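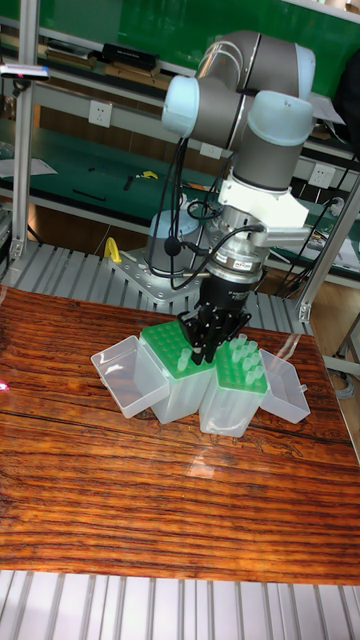

2.3 Contagens e esforço de amostragem

As contagens de limícolas foram realizadas em dois setores do estuário do Fisa: as salinas de Odano, na margem norte, e o sapal de Makokha, na margem sul. Em Odano os tanques encontram-se parcialmente abandonados e o nível da água depende apenas da maré e da precipitação. Em Makokha persiste uma faixa de vasa exposta durante a baixa-mar, limitada a montante por um dique de terra batida.

Cada setor foi percorrido a pé por dois observadores, com início duas horas antes da preia-mar. As aves pousadas foram identificadas com telescópio Flurkier de ocular variável, montado em tripé, e registadas por espécie e, sempre que a distância o permitiu, por classe etária. Os bandos em voo foram anotados à parte e incluídos no total apenas quando pousavam dentro dos limites do setor. Não se efetuaram contagens com vento forte ou nevoeiro – condições frequentes no estuário em dezembro – e as visitas anuladas não foram repostas.

A distância máxima de observação foi fixada em 610 m, correspondente ao comprimento do tanque mais extenso de Odano. Para lá deste limite, a separação entre Calidris alpina e Calidris alba em plumagem de inverno revelou-se pouco fiável, sobretudo em contraluz. Os indivíduos do género Calidris não identificados até à espécie foram agrupados numa categoria única e excluídos da análise de idades.

2.4 Amostras biológicas

As penas de contorno recolhidas nos dormidouros foram guardadas em envelopes de papel, a seco, até ao processamento. O material proveniente de Makokha foi tratado em lote separado. A Figura 2 diz respeito à bancada com as caixas de ponteiras.

2.5 Tratamento dos dados

A base de dados final reúne 604 registos, dos quais 172 provêm de Makokha. Entende-se por registo a combinação de espécie, setor e visita, independentemente do número de aves. Foram retidas para análise as espécies presentes nos dois setores.

As abundâncias foram modeladas com distribuição binomial negativa, tendo como variáveis explicativas o setor, a altura da maré e a hora relativa à preia-mar. A visita foi incluída como efeito aleatório. A contagem de 01/01/2023 em Odano, com mais de 600 pilritos-de-peito-preto num único tanque, constitui um valor extremo; os modelos foram ajustados com e sem esta observação e ambas as versões são apresentadas na secção 3. A perturbação humana – mariscadores e cães sem trela, no essencial – foi anotada como presente ou ausente e não entrou nos modelos.

Figura 2. Braço robótico colaborativo com garra paralela preta, entre duas caixas de ponteiras abertas.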